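Two fingers or five?
The gripper shoot-out got smaller every week. It still took all of May.

Zubaida Rind has a rule about demos. She leaves before the second coffee. "By then they're only showing you the thing it's good at," she says, scrolling, not looking up. It's a little after 7 a.m. at Rirnlow and she's been in since before the lights came on. Three monitors. One of them has a spreadsheet on it with 2000 rows, and she can tell you what's wrong with most of them.

Rirnlow makes software for people who make prepared meals. Small outfit, second floor, over a tile showroom. The customers want arms on their packing tables - everybody wants arms on their packing tables - and Rind's job since last fall has been to say which hand goes on the end of the arm. Sounds like an afternoon's work. You pick one from a catalog, right?

"I had 364 tabs open at one point," she says. She has the screenshot.

The long list went fast. Anything that needed its own compressor was out, because half the sites don't have the air lines. Anything with a lead time past the end of summer, out. A suction head from Brirnix stayed on longer than it should of, mostly because it was cheap and the sales guy answered his phone. That left three. A plain two-finger gripper, parallel-ish, black, dull. The Brirnix suction head. And the Elleo, five soft fingers, looks like something you'd find on a reef, costs more than Rind's car. She says that about the car twice.

All three got tried in simulation first. This was a fight. Her boss wanted hardware on a bench in the first week, something to film for customers. Rind wanted a virtual arm, a virtual table and as many ugly objects as she could find. She won, partly on budget. You can drop a virtual bowl all night and not buy another bowl.

And ugly was the point. Her first round used boxes, cans, a ball. Every gripper looked brilliant. So out went the boxes and in came food, bones, shells, crockery with bad rims, anything with folds and holes in it. "Show me something with no flat side," she says. "Then we can talk." She keeps a folder of scanned shapes and adds to it the way other people add to playlists.

The arm stays the same all the way through. Same arm, same controller, same settings, swap the hand. Move two things at once and you've learned nothing, she says, and then admits she moved two things at once for most of a week and had to throw that week out.
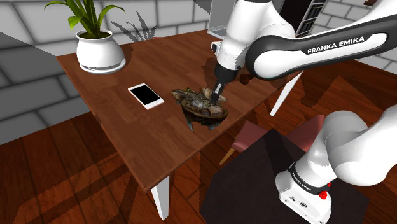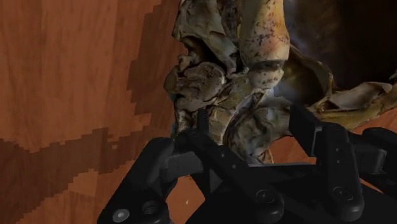 Two views from the simulator, with the black gripper in play.

What she wants from a run isn't a pass or a fail. Not at first anyway. She wants to know where the fingers end up when they close and whether that's where the plan said they would. Contact points, in other words. A two-finger hand gets so few of them that each one counts. On a can that's fine. On something lumpy you might land one finger on a ridge and the other in a dent, and the whole load wants to roll.

So she goes back over them. Slowly. There's a scrub bar at the bottom of her viewer and she drags it a hair at a time, stops, leans in, drags again. It's a bit like watching someone defuse something. When the phone rings she lets it.

Suction went first. No suprise there. It needs a patch of surface that's smooth and closed, and her folder is a collection of things that don't have one. Brirnix sent a softer cup, then a smaller one, then a polite email. Rind is fair about it. For film-sealed trays she'd buy the thing tomorrow, and she told them so. For loose food, no.

That left two fingers against five, and here's where the office split.

The Elleo camp had a good case. Soft fingers wrap. You can be sloppy with your aim and the hand sorts it out for you. In the first tests it picked up shapes the two-finger wouldn't go near, and somebody printed a picture of it and stuck it on the fridge. If you'd asked for a show of hands that morning, it was over.

But soft fingers are murder to simulate. They bend, they squash, they slide past each other, and the software has to guess at all of it. Rind's machine ran hot. One run took a whole lunch. Worse, she didn't trust the answers - she'd nudge the stiffness a touch and a sure grasp would turn into a drop. Which number was the real one? She asked Elleo. Elleo asked what number she'd like.

She tells this story well. It may have improved with telling.

The two-finger is rigid, more or less, and rigid is easy. Links, pivots, pads. It either touches or it doesn't. So she could run a lot of it, and she did, and then she could change the pads and run it all over again. Longer tips, shorter tips. A pad with a slight inward angle. Grasp from straight above, grasp from the side, grasp low on a rim. Small stuff. Dull stuff! But the numbers crept up, and when she took the same changes to the bench they crept up there too.

The bench was over at Ansari, a machine shop across the river that lets Rirnlow use a corner after four. Bring your own extension cord. Rind would drive over with the hands in a cooler bag on the passenger seat and drive back with notes on the backs of parking stubs. Some of them she still can't read. One just says "wrist!!" and she has no idea.

What the bench taught her was mostly about clearance. A hand is wider than its fingertips, and you forget that. The linkages stick out at the sides when it opens, so a deep container is a problem before you've touched a thing. She'd been planning for the tips. Now she plans for the knuckles. She went back and fattened up the collision shapes in the sim, reran the lot, and a bunch of her favorite grasps vanished overnight. Good, she says. Better there than at a customer's.

Cameras, quickly, because people always ask. She tried one fixed overhead and one up close near the hand. Overhead gives you the layout, what's on the table, what you might knock into. Close gives you the last little bit, the part that matters, except that the fingers get in the way of the thing you're trying to see. Dark hollows are bad in both. She runs the two together now and still complains about it.

The write-up went to her boss at the end of the month. 5 pages, which for her is short. It picks the two-finger for the first sites, with the angled pads, and asks for another look at the Elleo next year once somebody has a stiffness figure they'll put their name to. Reaction was mixed. The picture is still on the fridge.

She isn't smug. There's a list of things the two-finger can't do and she has it pinned over the desk, where the customer folks can see it. Wet greens. Anything thin lying flat. Noodles, underlined. For those you need something else, maybe a scoop, maybe a person. She'd like to try a scoop. She has opinions about scoops, and we lost a good part of the morning to them.

By now it's nearly ten and the room has filled up. Someone wants to know if a run is finished. It isn't. Rind drags the bar back a little, squints at a fingertip, types a note into row something-or-other and asks if I want a coffee. Her first. She's adding a new shape to the folder this afternoon, a chicken carcass, scanned by her brother-in-law on his phone, and she wants to get the pads changed before it comes in.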